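From: Janka Kratochvíl
To: trulcombe-talk
Subject: Re: [trulcombe-talk] Hestano dropping the dial on the new speaker?

Mariama Nutsugah wrote:

> Has anyone else seen the rumor going around that the next Hestano
> kitchen speaker won't have a volume dial? Three sites had it by
> lunchtime, all quoting a survey Hestano sent to people who own the
> current one. Supposedly it asks how you'd feel about "a fully
> gesture-led listening experience." I have the old model and the dial
> is the only part of it my mother will touch. Should I buy a spare
> before they vanish?
>
> Mariama

Mariama, I got that survey. I'm one of the chosen. It took me most of a cup of coffee, and at the end they thanked me for my passion, a word I would not have picked for my relationship with a kitchen speaker.

The question is real. The sites have left out the questions on either side of it. The one before asked how I'd feel about a speaker that could be worn. The one after asked whether I would pay $40 a year for the speaker to "understand the mood of the room." I said no to the first and something ruder to the second, in the box marked Other. If the dial is doomed on this evidence, then we should also brace for a two-pound speaker on a lanyard.

Companies ask about things they have no plan to build. I worked at Prindley for six years, back when they made clock radios, and marketing once mailed 1,569 customers a form asking how they felt about a scented alarm. A fair number were in favor. There was never a scented alarm. There was one guy in marketing who liked the idea, and he left in June to sell boats.
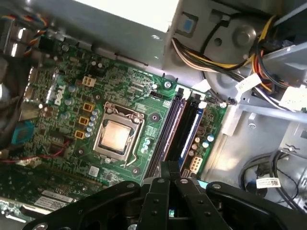

What worries me more is the app. Nkrumah Fiadzo posted here in the spring that the last update moved the equalizer under Settings, then Advanced, then Room, and that the alarm volume now has a slider of its own which forgets where you left it. That's happening on units people have already paid for. I can confirm the slider. Mine woke me at full blast with a segment about soybean futures, and I have been unusually well informed on soybeans ever since.

As for gestures, I tried the Ayaaba one at my sister's place, which has been gesture-only for two versions now. You hold your palm over the top and lift to make it louder. You also make it louder by reaching past it for the salt. She has moved the salt. She tells me she's very happy with the speaker, and she says it from across the room so as not to change the track.

On buying a spare: I wouldn't yet. Best price I could find on the current model last night was $146, up from $70 at the holidays, and I suspect the rumor is doing that all by itself. If you do want a backup for your mother, look for a used one with the rubber foot still on. The foot hides the reset hole, and when it's missing people tend to have been in there with a paper clip. Give the dial a full turn both ways before you hand over any money. If the volume jumps around, the contacts are dirty, and cleaning them means getting the grille off, which is glued.

Mei Hutchins had a second one in her garage that she was threatening to give away. Mei, if you're reading, is it still there, and does it still only speak German?

Two bits of list business while I have the window open.

Sânziana Iordache asked me to pass along that the archive search is working again, so long as you don't put an apostrophe in it. She's aware of the apostrophe.

And whoever keeps replying to the whole digest with "me too" at the top, please trim it. My phone read the entire thing out loud to me yesterday on the bus.

If anybody still has the survey open, could you check the wording of the last question for me? I clicked through it too fast, and I may have agreed to a phone interview.

Janka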